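Kesten clear first aid box: six months in

I'd been keeping our plasters in an old biscuit tin for years, and every time somebody cut a finger it was the same performance, tipping the whole lot out on the worktop to find one strip of tape. So in February I finally bought the Kesten see-through box, mostly on the strength of it being see-through (and, all right, I liked the red handle).

It comes empty, which I prefer. The ready-filled kits I've had before were all safety pins and tiny wipes that dried out. Filling this one took me an evening and a trip to the chemist, and I've got far more in there than the tin ever held. Bandages on the left, bottle and bulkier stuff on the right, narrow tubes standing up in the middle where I can grab them. Small pots go up top on the left. I've got two with bright caps in there and I can spot them from across the kitchen!

The handle is comfy and a decent size, even for big hands. I've carried it down to the allotment and on one very wet week in a caravan at Skerstead, and nothing shifted much on the way.

Grumbles, then. The plastic shows every fingerprint. The lid is stiff as well, and I still need both hands to get into it, a nuisance if one of them is the hand you've just cut. I did look at the Quinlan box, which has a softer catch, but it's solid white and I'd be back to rummaging. 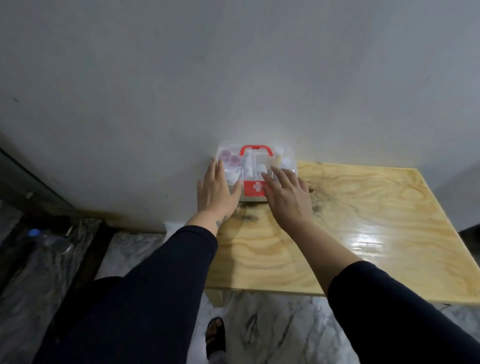

Can you tell it's a first aid box if you've never seen it before? The white cross on the red panel makes it plain enough, and my mother-in-law found it first go when she was minding the kids.

I paid 37 pounds for mine, a bit steep for an empty box, and I'd have grumbled less at a lower price. Still, I'd buy it again. Four stars, and the biscuit tin has gone back to biscuits.

Recent reviews
Zinesard folding step stool
Quinlan bread bin, large
6 lunch boxes compared
Kesten sewing caddy
Drawer dividers for deep drawers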